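Ticket: Left arm stops on contact during dough demo
Project: Vodholm two-arm cell, open day setup
Site: Gismont, Drokosgate
Opened by: Tiina Tuominen
Opened: 1 February 2022
Priority: high (visitors on site)
Status: closed

4 comments
0 shares

Summary

Left arm goes into protective stop when the fingertip touches the dough. Right arm is not affected. Fault appeared in the second demonstration slot and repeated in the third. The first slot ran clean. Restarting the cell clears the stop, but it comes back within a few cycles.

Expected behavior

Left gripper closes, moves down, presses on the dough, holds, then backs off. Right arm waits above the table until the left reports clear, then goes to the cutter. The full cycle takes 80 seconds and is looped while groups pass through.

Observed behavior

Left arm moves down at normal speed. On contact the controller reports a force limit violation on the vertical axis and both arms freeze. The operator panel shows the stop as coming from the left side only. No collision with the table was logged.

Log, morning

Checked the force limit in the demo profile. It is set to 9 N. The workshop profile uses 17 N for the same motion. The lower value was entered for the open day after the safety walk-through and was not tested with dough, only with a foam pad.

Checked zero offset on the left wrist sensor with the arm in free air. Reading was off by a small amount and drifting upward. Re-zeroed. Ran the cycle with no visitors near the barrier. Stop came back on the sixth cycle.

Checked the cable run on the left arm. The loop near the wrist camera is long enough for the full move and was not pulling at any of the taught points. Strain relief tight. No change made.

Swapped the left and right sensor assignments in software to rule out a bad channel. Fault stayed with the physical left arm. Swapped back.

Slowed the last part of the approach to half speed and moved the contact point to the left of the middle of the dough, where it is easier to watch from the barrier. Cutter stays on the right side of the table, cup behind the dough. Right arm held at its wait position for the whole test.
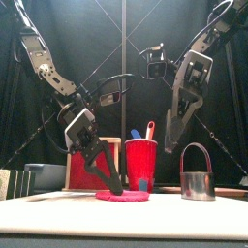 Gebhard Thaler replied that he would not spend more time on approach speed. The Moussa cell had the same stop in August, and there the cause was the tool weight in the payload table. Someone had fitted different fingertips and left the old value in place. He asked for the payload entry on both arms and for the zero offset to be read at the wait position and again just over the dough, without touching it.

Log, midday

Read the payload entries as requested. Right arm is correct. Left arm still has the value for the previous fingertips. Offset read at the wait position is near zero. Offset read over the dough, wrist tilted, is well above it. The difference matches the missing weight and uses up a large part of the 9 N limit before contact.

Corrected the left payload entry. Re-zeroed at the wait position. Offset over the dough is now within tolerance.

Restored full approach speed. Kept the new contact point. Force limit left at 9 N as agreed in the safety walk-through.

Log, afternoon

Ran 24 cycles with no stop. Resumed demonstrations from the fourth slot. Two questions from visitors were passed on to this ticket by the floor staff:

1. Can the arms run without the barrier? Not in this cell. The barrier stays for all public slots.
2. Why does the right arm wait? The work areas overlap and the demo program allows only one arm over the dough at a time.

Dough is replaced between slots. A stiffer batch gives a higher contact reading, so use the standard recipe card and do not add flour at the table.

Root cause

Wrong tool weight on the left arm after fingertip change. Low force limit in the demo profile made the error visible. Workshop profile had enough margin to hide it.

Follow-up

- Add payload check to the fingertip change sheet. Owner: Tuominen. Done.
- Test the demo profile with real dough before the next open day. Owner: Thaler. Open, moved to its own ticket.
- Sensor drift on left wrist during warm-up. Not reproduced after midday. Log the offset at start and end of each day for now.

Closed by Tiina Tuominen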